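Hold its hand, by all means

Mar 7, 2019

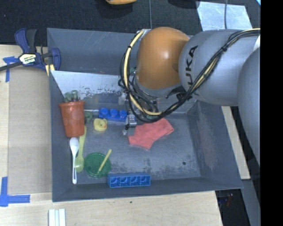 A KUKA arm over the practice bin. The duck is near the middle of the muddle.

I spent most of May learning to teach a robot to pick things up. At Plotix, where I did my stint, you could do it by remote control or by taking hold of the arm and dragging it about like a reluctant uncle at a wedding. The brochures call both of these "intuitive". I would like to meet the person whose intuition they had in mind.

Picking up a toy duck is something I have done all my life without taking notes. Ask me to do it through a joystick and I find I have opinions about wrists. Do I come in from above? Why did I stop there? The robot copies the dithering along with the grasp, and plays it back with a straight face.

The Nosix people want 2000 demonstrations before they will call a task learned. We had 1384 when I left, and I would guess that a good few of them teach hesitation. Fine. I still think it beats writing rules for spoons, which I have also tried, and which took 4 weeks and went badly the first time somebody turned a spoon over.

My complaint is with the word "showing". It makes the job sound like something you do while thinking about lunch. It is teaching, and should be paid as such.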